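Guðlaug Lund had been teaching robots by hand for most of a winter before she stopped apologizing to them. "I'd bump the arm and say sorry," she tells me, laughing, over a very large mug of tea. "Then I'd have to throw the take away, and I'd say sorry again to whoever was sorting the recordings."

She works at Brurkholm, where the days are spent showing two-armed machines how to do small household jobs. Before that she repaired coats, and she thinks the coats helped more than any class she took. The operator moves a pair of control arms, the robot copies along, and everything gets recorded so the software can learn from it later. A new task gets 120 demonstrations to begin with, and on a good day she can finish 58 of them - on a bad day she would rather not say.

"People suppose you should be fast," she says. "Khairul, who trained me, made me slow down until I was bored. He said if I was bored, then the robot had a chance of following me."

Laundry is what she talks about most fondly. Cloth never hangs the same way twice, she says, and you can't feel it through the controls, so you learn to watch how it sags and trust your eyes.

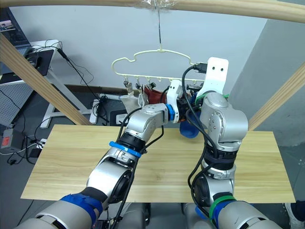
How do you decide which takes to keep?

"I keep the ones where I'd be happy for the robot to do just what I did, little pauses and all. If I fumbled and then fixed it neatly, that stays in too, for it ought to know how to recover."

She still mends on Sundays, and she admits she has started noticing her own hands while she does it - which one holds, which one pulls, and how long she waits in between. Her next task, starting in January, is folding towels, and she has already been practicing at the kitchen table with her eyes on her thumbs.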